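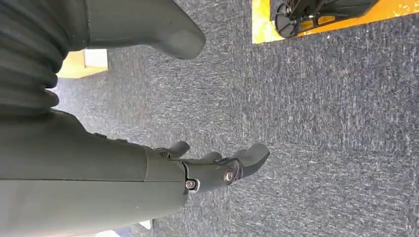

What the Carpet Does to a Room: My Term Project on Echo

Urmila Rathore
15/03/2019

Why I picked this

My bedroom in Plurdale used to have bare floors, and every phone call I made in there sounded like I was standing in a bathtub. Then my parents put carpet down in August and the bathtub went away! I wanted to know how much of that was the carpet and how much was me just getting used to the room, so when we got to pick our own topics I grabbed this one before anyone else could.

What I did

I popped balloons. That's pretty much the whole method (my neighbors on Drarside Street were very patient). I set my phone on a stool, stood 8 feet away, popped a balloon, and then looked at the recording on my laptop to see how long the sound took to fade into the background noise. I did this in two rooms that are close to the same size, the carpeted bedroom and the dining room, which has tile. By the end I had more than 200 pops, and I threw out the ones where the dog barked or the fridge kicked on.

I also tried the hall at the Zirkura Center, which has 2080 square feet of floor, but they only let me in for one evening and the heating fan ran the entire time. I left those recordings out of my results.

What I found

The high, sharp part of the pop died away a lot faster over carpet. You can hear it with your eyes closed — the tile room has a kind of zing after the bang. The low part hardly changed, and that surprised me until I read that thin carpet mostly soaks up high sounds and lets the low ones go on bouncing.

Curtains got in my way. The bedroom has them and the dining room doesn't, and I only thought of it halfway through, so I took them down and did the bedroom over again. It got a bit livelier, but it still wasn't close to the tile.

What I'd change

I'd use the same size balloon every time (mine came from a mixed bag — bad idea). I'd also like to try a thick pad under the carpet and see if the low sounds finally budge. My lab partner Zou wants to test egg cartons next, and I've already started saving them.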